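Tuesday, March 30, 2021
By Piret Jaunzems
Filed under: Workshop Guides > Desktop Assembly

Section 3: Checking and fitting the power supply
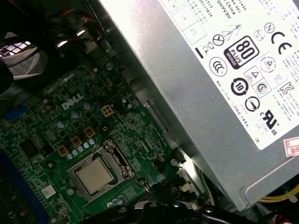 Fig. 3. Regulatory label on the power supply casing, with 80 PLUS Bronze badge.

This section applies to the Tomthorpe 302 and Tomthorpe 506 cases. For the Gollow case, see Section 6, where the supply mounts at the top.

CAUTION: Do not open the power supply casing. The capacitors inside can hold a charge after the unit has been unplugged. There are no user-serviceable parts.

3.1 Read the label

1. Set the power supply on a clean, dry bench with the regulatory label facing up. Do not connect the power cord.

2. Find the 80 PLUS badge. The word on the band beneath gives the efficiency grade. The grade on the unit in Fig. 3 is Bronze. Copy the grade to line 1 of the build sheet.

3. Note the certification marks. The label in Fig. 3 carries CE, CCC, KC and cULus marks, among others. Units sold in Canada must show a mark accepted for Canadian use. On a cULus mark, this is the letter C to the left of the UL logo.

4. Find the output rating. It may be on a different face of the casing from the certification marks. Copy the total wattage to line 2 of the build sheet.

5. Copy the part code to line 3.

NOTE: The crossed-out wheeled bin means the unit must not go in household garbage. Old supplies from the Triketville bench go in the grey electronics tote.

NOTE: Leave all labels and stickers in place. A missing or damaged sticker may void the maker's warranty.

3.2 Fit the unit

1. Lay the case on its side with the open panel up.

2. Remove the bracket from the rear opening. Keep the screws.

3. Slide the supply in from the inside of the case, fan toward the floor vent. If the case will stand on carpet, turn the fan toward the inside of the case.

4. Line up the holes in the supply with those in the rear panel. If they do not line up, the unit is upside down for that opening.

5. Start all the screws by hand, then tighten them in a diagonal pattern. Do not use a power driver.

6. Route the main board cable and the processor cable behind the board tray. On the 302, run the processor cable before the board goes in.

CAUTION: Use only the modular cables supplied with the unit. Cables from another supply may fit the sockets but be wired differently.

3.3 Before first power-on

1. Confirm that the rear switch is at O.

2. Check that no cable touches a fan blade.

3. Plug in the cord and set the switch to I. If a Charpentier test plug is fitted, wait for its green light before pressing the front button.

4. If there is a burning smell or a clicking sound, set the switch to O, pull the cord and go to Section 6.4.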